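Sarkine 手持夹爪采集套件 Gudow 2

产品首页 > 手持设备 > Gudow 系列

产品编号:SK-GD2
状态:有现货
页面更新:2022年2月6日

Gudow 2 是 Sarkine 生产的手持式双指夹爪,供研究人员在桌面上记录抓取动作。操作者用手握住它,合上手指,夹住物品,相机同时记录。套件可以单手使用,也可以左右手各拿一只。

主要参数
手指最大开口:90 毫米
相机帧率:每秒 30 帧
单只重量:400 克
每套数量:2 只
手指材料:硬质塑料主体,可更换橡胶垫
外壳颜色:黑色

我们怎样比较手指垫
在决定标准配置以前,我们在 Luik 的工作室里试了三种垫子。平面垫对盒子、书本、木块比较合适,接触面大,夹住以后不容易转动。带横纹的垫子对布料好一些,可是夹很细的金属杆时,杆会落到纹路里,方向就不准了。软泡沫垫夹玻璃杯很舒服,但是磨损快,我们不推荐每天使用。最后标准配置选了平面垫,另外两种可以单独购买。

与 Trirkideo 的区别
不少客户问,Gudow 2 和我们较早的 Trirkideo 应该选哪一个。Trirkideo 的手指比较窄,适合小零件,手柄也短一点,手小的人觉得它更方便。Gudow 2 的手指宽,垫子换起来简单,只需要松开一个螺丝。两种型号使用同一个控制器,数据格式也相同,所以可以在一个项目里混合使用。如果您主要做家庭物品的整理,我们建议 Gudow 2。

双手使用
双手操作时,请先让两只夹爪都进入相机的视野,再开始记录。开始的位置不要离物品太近,这样后面的软件比较容易找到起点。

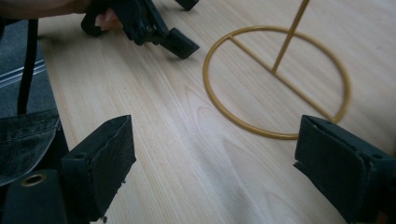 细杆和圆环这一类的物品,对夹爪的要求比较高。杆很细,垫子只有中间一小部分受力,所以请尽量用垫子的中心去夹,不要用尖端。圆环平放在桌上时,可以一只夹爪固定,另一只从侧面抬起。我们自己练习了几次才顺手,请您也给新的操作者一点时间。

保养
橡胶垫的边缘起毛以后,还可以继续做练习,正式采集以前请换新的。垫子用湿布擦干净就可以,不要用酒精。

包装内容
Gudow 2 夹爪两只,平面垫一组备用,充电线,螺丝刀,纸质说明书(中文和英文)。

订购
请通过本页的表格联系 Sarkine 销售部,并写明需要的垫子种类。十月以前购买的第一代 Gudow 也可以安装新的垫子,但是需要另外订一个转接片。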